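How to set up a parcel pickup counter with self-service checkout

Last updated 01/11/2024

A pickup counter is a simple thing to set up, but a few small decisions make a large difference to how quickly people get through. These notes are for anyone fitting out a parcel point in a shop, a student block or an office lobby. They are based on the counter at Purkton, which opened in May, and on the smaller one at Pukby that came before it.

What you need

A counter with a clear top
A scanner or camera for checking parcels out
A sign saying where to place the parcel
Shelving with numbered bays
A label printer
Plain paper, pens and tape
A box for waste packaging

Step 1: Place the counter

Put the counter between the shelves and the door, so that people collect first and check out on the way to the street. If there is a window, stand at the checkout spot at midday and look at the top of a parcel with a glossy label. If you can't read the label for glare, turn the counter or fit a blind.

Leave enough room behind the counter for one person to stand and turn round with a large box. At Pukby we left too little and had to move everything a month later.

Step 2: Choose the surface

Use one plain colour with a matt finish. A patterned top makes labels harder to pick out and shows every bit of old tape. Wipe it down at the end of the day with a damp cloth. Sticky marks from tape come off with a little cooking oil on kitchen roll, followed by washing-up liquid.

Step 3: Put up the sign

The sign should tell people what to do with the parcel in as few words as possible. Use one large heading for the instruction and one smaller line for the name of the service. Ours went through several drafts, and each one was shorter than the last. The final wording says to put the parcel down with the label facing up, and that is all most people need.

Stand the sign on the counter, close to the place it refers to. A notice on the wall behind gets missed when there is a queue.

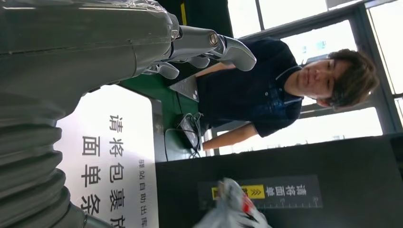
Set the heading in black on white. Lettering 2 cm high was too small for our older customers, so go larger if the board allows it. If your customers read more than one language, make a second board and leave the first one uncluttered.

Step 4: Deal with the cables

Every device on the counter brings a cable with it. Do this before opening, as it is awkward once there are parcels about.

Unplug everything and lay the devices where they will be used.
Run each cable to the back edge by the shortest route.
Drill one hole for all the cables and fit a rubber collar in it.
Tie the spare length in a loop under the counter.
Label both ends of each cable with masking tape.

We used Ragnarsson clips under the edge. Any stick-on clip will do if you clean the surface first and leave the glue overnight.

Step 5: Number the shelves

Give each bay a number and each shelf within it a letter. Keep heavy parcels on the bottom shelf and soft bags in baskets, where they can't slide off. Our shelving is from Josau and takes 248 parcels when it is packed sensibly. We try to stop at 200, because past that point people start pulling things out from behind other things.

Put arrows at eye level showing which way the numbers run. Yellow is easy to spot.
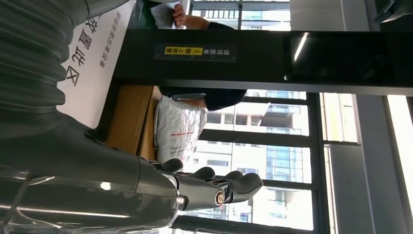

Step 6: Check parcels out

Ask the customer to follow the same order every time.

Find the parcel using the bay number in the message.
Read the name on the label before leaving the shelf.
Lay the parcel on the counter, label up.
Wait for the sound or the message on the screen.
Take the parcel away and leave the space clear.

Plastic mailing bags need a bit more care. Pull the bag flat with both hands so there is no crease across the barcode. If it still won't scan, type in the number printed under the bars.

When someone has several parcels, they should go through singly. Two labels side by side will confuse most scanners, and one parcel ends up still on the system after it has gone home.

Step 7: Close up

Compare the list on the system with what is on the shelves. Anything missing from the list goes in the query basket with a note of the bay it was found in. Refill the label roll, empty the waste box and switch the scanner off at the wall.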